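Pallside Household Floor Care Records
README and data card

Overview

The Pallside Household Floor Care Records are a collection of written task notes and still pictures about the cleaning of hard floors in occupied homes. The collection covers ceramic and porcelain tile, sealed stone, vinyl and finished wood. It was assembled by the Domestic Surfaces Office at Zimine and is intended for people who study household work, write cleaning guidance or teach housekeeping courses.

The present release contains 292 task records. Each record concerns one cleaning task on one floor, from a small kitchen drip to the full washing of a hallway. A task that was interrupted and resumed on the same day is kept as a single record. A task resumed on a later day is entered as a new record, and the two are linked by the field "continues".

Questions about the content of the collection should be addressed to Lewis Laing, records editor, at the Zimine office.

Contents of the release

README (this document)
records.csv — one row per task
floors.csv — one row per floor, with material, finish and joint type
glossary.txt — terms used in the records
pictures/ — still pictures, filed by record number

All text files are encoded in UTF-8. Fields are separated by commas, and text fields are enclosed in double quotation marks. Empty fields mean that the information was not recorded. They should not be read as "none" or "no".

Scope

Records were gathered in three residential areas: Drarkasach, Salinas and Pallside. The Pallside homes were the first to take part and gave the collection its name. Floors in shared stairwells, garages and outdoor areas are excluded, as are carpets and rugs of every kind.

The collection deals with wet and sticky spills, tracked dirt, dust, crumbs and dried residue. It does not cover paint, cement, adhesives or other building materials. Spills of strong household chemicals were excluded from the outset, and participants were asked to handle these according to the product label without making a record.

Fields in records.csv

record_id
A number from 1 to 292. Numbers are not reused.

area
One of Drarkasach, Salinas or Pallside.

floor_id
Refers to the matching row in floors.csv. Several tasks may share a floor.

room
Kitchen, hall, bathroom, bedroom, living room, utility room or other. Where two rooms share a continuous floor, the participant chose the one in which most of the work took place.

soil_type
Liquid, semi-liquid, dry, dried-on or mixed. "Mixed" applies where a single floor shows two or more of these, such as fresh droplets beside old water marks.

soil_color
A plain color word chosen by the participant. No color chart was used. Yellow, ochre and orange were applied unevenly in the early records and should be treated as one group in any comparison.

soil_spread
Drops, pool, smear, film or scattered. More than one value is permitted, separated by a semicolon. "Smear" describes liquid drawn across the surface, whether by foot, by cloth or by hand. "Drops" describes separate round marks of any size.

position
Standing, bending, kneeling or seated. Where the position changed during the task, the one held longest is given.

tool
Free text in the participant's own words. Common spellings have been corrected, and brand names have been removed.

duration_min
Whole minutes, as noted by the participant. Tasks longer than 30 minutes are entered as 30 and marked with a plus sign in the notes field.

joints_affected
Yes or no. The value is "yes" if the soil reached a grout line, seam or gap between boards.

notes
Free text. Names, telephone numbers and street addresses have been deleted.

Fields in floors.csv

floor_id, area, material, finish, unit_size, joint_type, joint_shade

The finish field takes one of four values: matte, satin, glossy or unknown. Unit size is given as small, medium or large and was judged by eye. Joint shade is recorded relative to the floor itself, as lighter, matching or darker.

Remarks on glossy tile

Glossy floors present a particular difficulty in this collection, and users are asked to read this section before working with the pictures.

A polished tile reflects windows, lamps and nearby furniture. In still pictures, such reflections may lie beside or across a spill and may be mistaken for standing water. The spread field should therefore be checked against the notes before any judgment is made from a picture alone. Pale tile adds to the problem — thin films and old water rings are often visible only where the light strikes at a low angle.

Participants with glossy floors also reported that a floor judged clean from one side of a room could appear streaked from the other. For this reason, records made after March ask the participant to inspect the floor from 2 positions before closing the task. Earlier records do not include this step.

Preparation and review

Participants completed a paper form at the end of each task. Forms were collected every Wednesday and entered by staff at Zimine. A second member of staff compared each entry with the original form. Disagreements concerned the spread and soil type fields in most instances and were settled by the records editor.

In the course of review, 15 records were returned to participants for clarification. Of these, all were completed and retained. Their notes fields begin with the word "Revised".

Known limitations

Kitchens are heavily represented, and bedrooms are few. Salinas contributed mainly tiled floors, so comparisons between areas should take material into account. Duration was not measured with a timer and should be used only for broad grouping. The collection does not state whether any cleaning method is better than another, and the tool field should not be quoted as a recommendation.

Participants chose which tasks to record. Minor drips that were wiped up at once are probably underreported.

Conditions of use

The collection may be used for teaching, research and the preparation of household guidance. Users should cite it as "Pallside Household Floor Care Records, Zimine". Pictures may be reproduced with their captions. Attempts to identify participants or their homes are not permitted.

Corrections may be sent to the records editor with the record number and the name of the field concerned.

Sample picture 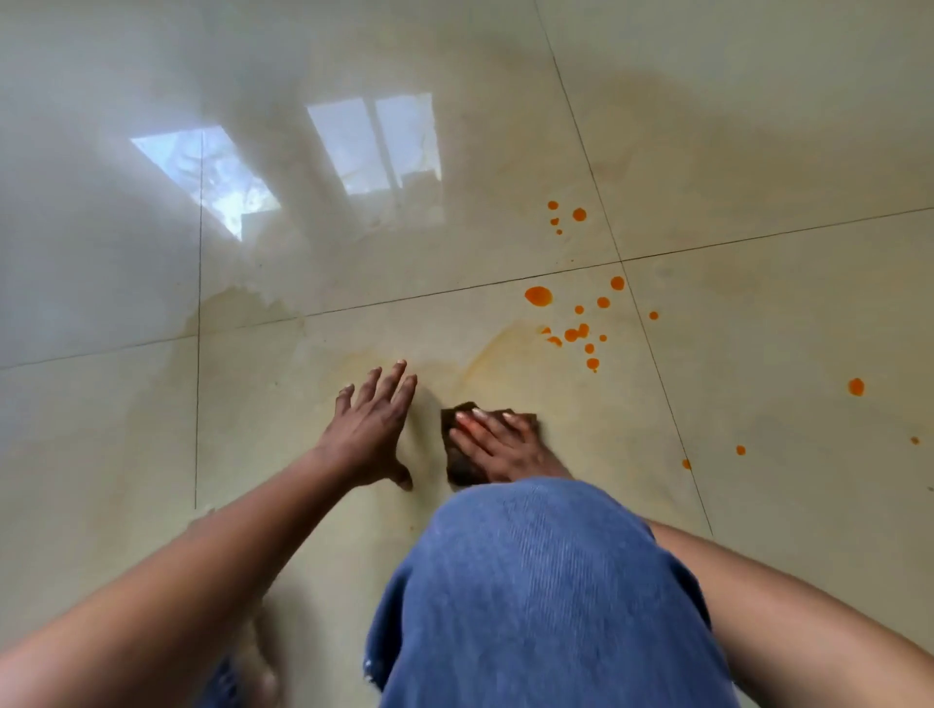 Glossy beige tile with dark grout lines. Soil spread: smear; drops. Position: kneeling.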